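Rulto handheld demonstration study
Progress report to the Urquhart fund, August 29, 2023
Prepared by Elspeth Yule

Results so far

We're really pleased with how this quarter went! Greer Tosh's team has now recorded 127 cloth-folding demonstrations in lived-in bedrooms, well past the 100 we promised you. Retraining on the home recordings took the arm's success rate on unseen fabrics from 36 to 60 per cent, our biggest jump yet, and the colour of the bedding hardly seems to matter any more.

Thin cotton is still the hard case (the fingers pick up two layers at once), and Greer has some lovely ideas about changing the pinch angle.

Home recording with the two-finger gripper, folded cloth in its grasp 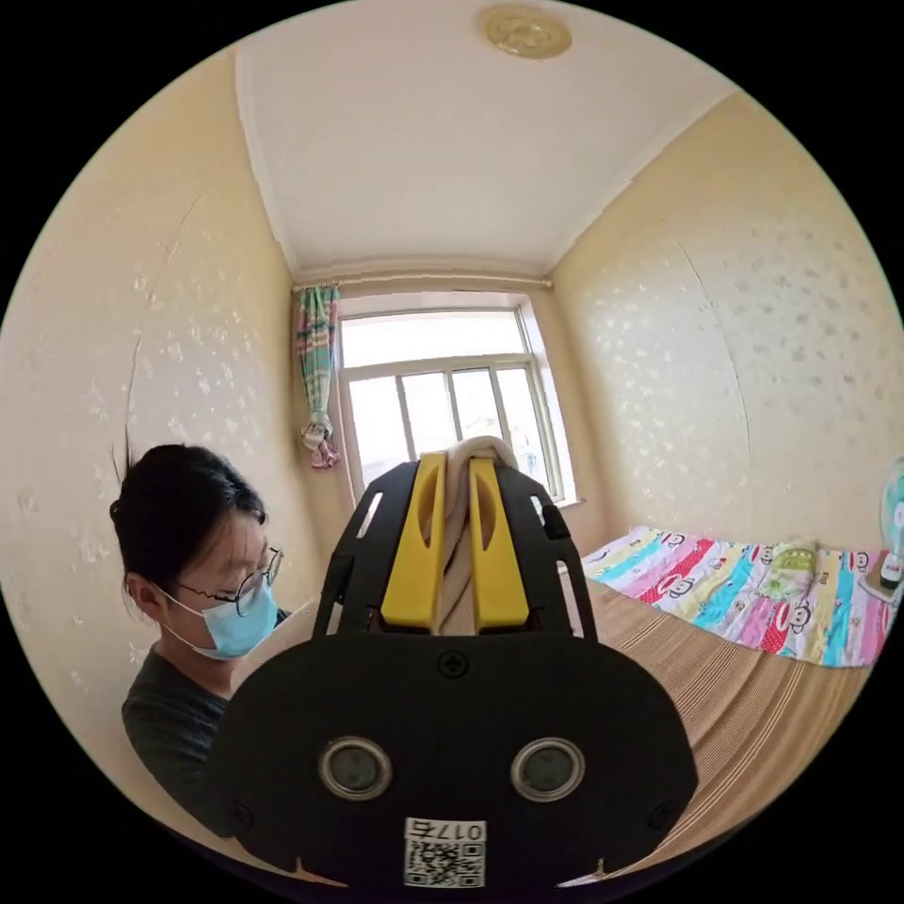 Next steps

We'll move on to towels and pillowcases, with the next set of results to you in November.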